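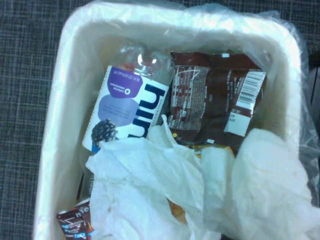
4.2 What people put in the basket by their desk

I'll admit this was my favorite part of the study, mostly because I got to be nosy about trash. We had 61 desks across two floors, each with its own lined wastebasket, and a shared recycling station down the hall by the printers. Gönül Demirtaş and I did the rounds in March, after people had gone home, and wrote down what we found in each basket before the cleaners came through.

Figure 3. Desk-side wastebasket with a thin plastic liner, holding an empty hint water bottle, tissues and a flattened snack wrapper.

The mix in Figure 3 is the kind of thing we kept running into. A wrapper and tissues belong in a desk basket under the building's rules, and a plastic bottle doesn't. But bottles were the single most common stray item we logged - 98 of them over the whole study - and they nearly always shared the basket with stuff from a snack. My own guess (Hafþór Skov disagrees with me on this, see Section 5) is that people clear a desk in one sweep. You finish your drink and your snack bar, you scoop up the lot, and you're not going to walk down the hall for one piece of it.

The liners gave us more trouble than I'd expected! We had planned to weigh every basket's contents, but a loose liner folds over on itself and small things slide down behind it. Gökçe, the smaller of our two office floors, had liners a size too big for the baskets, so we dropped weights for that floor and used item counts only. The Pinard floor was fine.

We also had to decide what to do about tissues, which clump together and which neither of us wanted to pull apart. We scored them as present or absent. Nine baskets held tissues and nothing else, and we left those out of the sorting scores completely - there was no choice for us to measure there. Bottles with liquid still in them got their own code, and I come back to those in 4.3.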